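Fendex Club Kit, wrist camera edition
Desktop arm for school and after-school robotics clubs
Price: £2000 per kit. Spare finger pair: £4.

The Fendex Club Kit is what remains of a much grander arm once teenagers have had it for a term. The fancy cable covers went first. What you get now is an arm, a two-finger gripper, a small camera at the wrist and a sheet of square printed markers, which clubs stick on everything, including the biscuit tin.

Students write the code that finds a marker and lines the gripper up with it. The Kondum workbook has over 100 pages of tasks and begins with a long chapter on clamping the base to the table. Please read it.

In the box: arm, gripper, camera, power supply, markers, two clamps. The Fumico carry case is sold separately at £129 — we did try to get the price down.

Approach practice, white panel, marker between the open fingers:
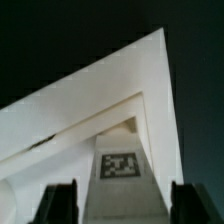
Colette Vasseur wrote to us that her club spent all of August blaming the camera, then found they had measured the marker with the wrong side of the ruler. They came fourth at the Athanasiadis Cup and would like the next edition of the workbook to mention inches.

Orders placed in term time ship on Thursdays. Clamps are not returnable once painted.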